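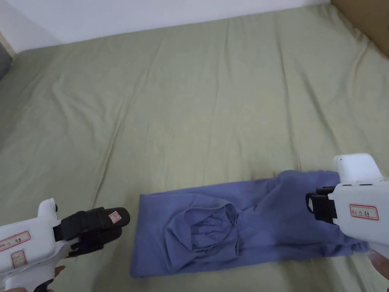
Según Anum, usuaria del servicio desde septiembre, lo que más se agradece de las pinzas es no tener que inclinarse sobre la cama para alcanzar la otra punta de la prenda, aunque advierte que las camisetas muy finas exigen algo de paciencia.

Comentarios de esta índole se han tenido en cuenta al revisar las recomendaciones del servicio de préstamo Buten, que pone a disposición de los hogares de Trerville un juego de dos pinzas de mano para el doblado de ropa. El mismo tipo de pinza se emplea en los ensayos de doblado automático, por lo que las indicaciones sirven también a quienes deseen preparar su ropa para esa modalidad.

Actualizado: 2022-11-04

Antes de empezar

Elija una superficie amplia y blanda. Una cama hecha resulta adecuada, siempre que la sábana esté bien estirada. Retire botones sueltos, imperdibles y objetos de los bolsillos. La ropa debe estar completamente seca.

Extienda la prenda con las mangas hacia fuera. Si lleva capucha, alísela primero con la mano y déjela plana sobre la espalda.

Sujeción y estirado

Tome la tela por las esquinas, con una pinza en cada extremo. Basta con pellizcar el borde; si se introduce demasiado tejido entre las mordazas, quedará una marca difícil de eliminar sin plancha. Levante ambas manos a la vez y separe los brazos hasta que la tela quede tensa. No dé tirones en prendas de punto.

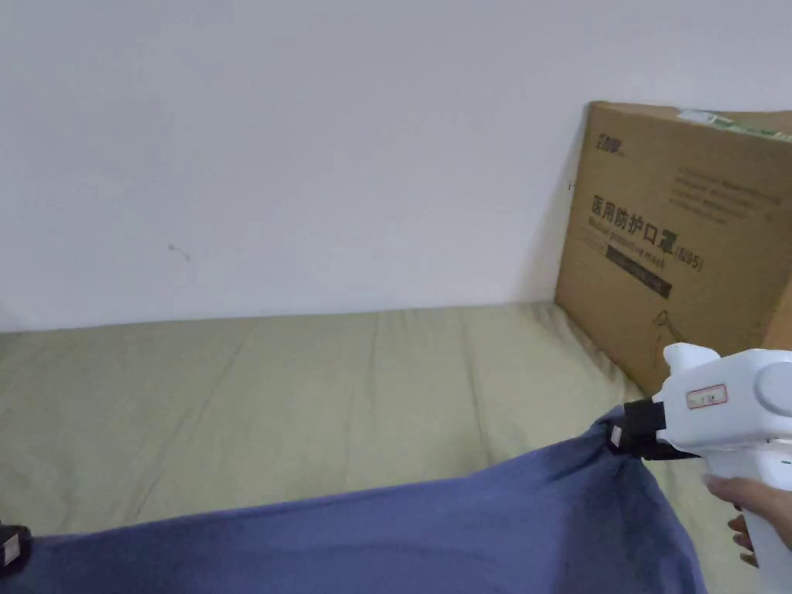

Doblado

Deposite primero el borde inferior y acompañe el resto hacia delante. Suelte una pinza, compruebe que el pliegue no se ha desplazado y suelte la otra. En prendas con capucha recomendamos 3 pliegues; en toallas de baño, 2 suelen bastar.

Limpieza y devolución

Pase un paño ligeramente húmedo por las mordazas y deje secar. No utilice disolventes ni sumerja el mango. El juego se devuelve en su funda, con ambas pinzas abiertas.

Condiciones del préstamo

El préstamo tiene una duración de 6 semanas y requiere una fianza de 41 euros. Las averías se comunican al mostrador de Org, extensión 810.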